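Household Energy Management
Unit 4: Domestic Hot Water
Handout for students. Prepared by Jahangir Ranasinghe

Space heating was covered in Unit 3. The present unit deals with the water drawn at taps, showers and appliances, and with the losses that occur between the heater and the point of use. Students should have their own meter readings for January to hand.

4.1 Standing losses

A storage cylinder loses heat at all hours, including those when no water is drawn. The rate of loss depends on the surface area of the cylinder, the thickness of its insulation and the difference in temperature between the stored water and the surrounding air. Older cylinders with a loose jacket should be checked for gaps, particularly at the top and where the pipes enter.

The worked case in this unit is the Dondov house, which has a cylinder of 165 litres in a cupboard on the landing. The pipe run to the kitchen tap is long, and the household draws off cool water each morning before hot water arrives. The water left in the pipe afterwards cools again. Insulating the first stretch of pipe leaving the cylinder is cheap and should be considered before any change of heater.

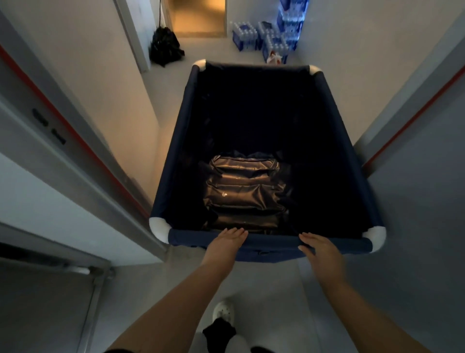

4.2 Laundry

Most of the energy used in a warm wash goes into heating the water — the motor accounts for a small share. A cotton load washed at 40 degrees will therefore use much less energy than the same load washed hot. Part loads should be combined where the fabrics allow. A faster final spin removes more water and shortens the time needed in a tumble dryer.

4.3 Showers and baths

Consumption in a shower is the flow rate multiplied by the time. To measure the flow, hold a marked bucket under the shower head for one minute. A bath is measured by its depth of fill. Students are asked not to assume that a shower always uses less; a long shower under a powerful head may exceed a modest bath.

4.4 Exercise

The Noguchi household draws 100 litres of hot water a day. The incoming mains water must be raised by 40 degrees.

(a) Calculate the daily energy required in kilowatt-hours, ignoring losses. Take the specific heat of water as 4.2 kJ per kg per degree.
(b) State two reasons why the metered figure would be higher.
(c) Repeat (a) using your own estimate of daily use at home.

Show all working. Answers should be brought to the seminar in the Wirard Room. Reading for Unit 5: Nanell course pack, the section on timers and controls.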